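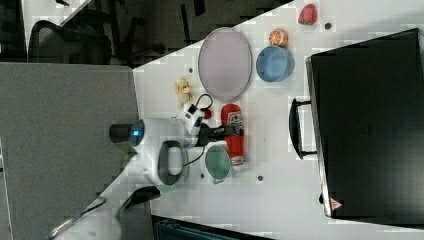 # Play food

Play food is pretend food for kids (and, let's be fair, for plenty of grown-ups who end up at the little table too). It covers fruit, vegetables, bread, bottles of sauce, whole dinners, plus the dishes that go under them. I've been keeping this page going since January and I still find things to add, so bear with me if it rambles!

## What counts

I use the term for any model of something edible that's made to be handled. Plates, bowls and mugs are usually called play dishes, but I lump them in here because kids do. A toy orange sits next to a light-blue bowl and sooner or later somebody makes it into soup.

Shop display food is a cousin. It's made to be looked at, and I've left it for another page.

## Fruit

Fruit is where most collections start. The regulars are the banana, the orange and the strawberry, and you can tell them apart from across a room, which matters a lot when your customer is three and in a hurry. Makers like to show fruit partway to being eaten: a banana with the peel fanned out, or an orange with its segments showing. I love the peeled bananas. My sister thinks they look sad.

Strawberries nearly always keep their green leafy cap. I've only met one without it, from a Dandell set, and everybody took it for a tomato.

## Bottles and sauces

Ketchup is the big one. A red bottle with a white label reads as ketchup even to kids who can't read yet, and it gets "squeezed" over everything, strawberries included. Mustard comes a distant second in our house.

## Dishes

Colors tend to be soft: lavender, mint green, pale blue. Oval plates hold more than round ones and are handy for serving a whole pretend picnic. Mugs get used for tea, for soup and (constantly) for storing small fruit.

## Sets and collecting

Sets run from a handful of pieces up to the Shehu market box, which has 100 and takes an entire evening to sort. Krum Mujić, who trades these at the Akitz toy fair, has a catalog of 3,452 separate pieces, and he'll happily talk you through the lemons.

## Storage

A hard case with a handle is great if you carry a set between houses. At home I prefer a shallow open bin, so the strawberry doesn't vanish under the plates.

## See also

- Play kitchens
- Toy tea sets
- Redus picnic sets

Last edited 04/07/2025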